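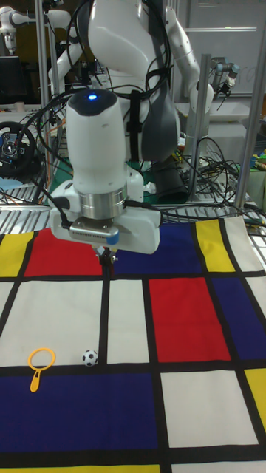
How does a robot know where to put its fingers? It needs a planner, which is a bit of software that works out every move before the arm makes it. Ours is called Husar, and we think it's brilliant! Say you want the robot to pick up the little soccer ball and leave the toy magnifying glass where it is. Husar starts by asking another program, Bemico, what's on the mat. Bemico looks for shapes and colours. The black lines and bright blocks can be tricky – a black patch might be part of a line, or part of a ball.

Once Bemico has made its guess, Husar dreams up over 2000 paths through the air. It throws out any that would bump into something, then picks the smoothest one left. Your brain does this too when you reach for a glass of juice!

Try it at home. Put 4 toys on a colourful towel, close your eyes and have a friend tell you how to move your hand to grab just one. You're the arm – your friend is the software!

40 shares | 100 comments

This site uses cookies. Ask a grown-up before you click Accept.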